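Stop Asking Kids What They Want To Be

Every June the same thing. Some relative bends down at the cookout, plate in one hand, and asks a six year old what she wants to be when she grows up. Vet, says the kid. Everyone claps.

I hate this question. Have hated it since I was on the receiving end. It's a job interview with juice.

My own answer was train driver, for years, long after I'd stopped caring about trains. It got a good reaction so I kept it. That's what the question teaches – find the answer adults like and stick to it. By the time I moved to Niltthorpe for school I had a whole speech ready and no idea what I actualy liked doing on a wet afternoon.

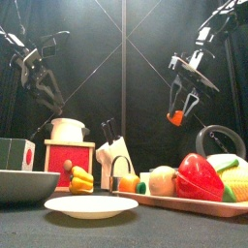 And the jobs! Kids know maybe a dozen of them. Doctor, teacher, firefighter, the one from the cartoon. I spent 2 years at Favico working on invoices for shipping pallets. Good people, decent pay, free parking. No child has ever said pallets. Most grown-up work is like that, and plenty of it is fine, and we act like it's a letdown because it wasn't on the list.

Then it goes on the classroom wall. Then there's the career day, then the online quiz. The one my school used had 30 questions and told me forestry. I'm allergic to most of forestry.

People say it's only small talk. Sure. So make different small talk. Ask what she did this morning. Ask what's the worst vegetable. Ask who's in charge at recess and how they got the job, you'll be there till dark and you will hear some things.

I'm not saying kids shouldn't daydream, they'll do that with or without us. Just quit writing it down and reading it back to them at graduation.

Anyway. Cookout's on Wednesday this year, dont ask me why. I'm bringing the potato salad.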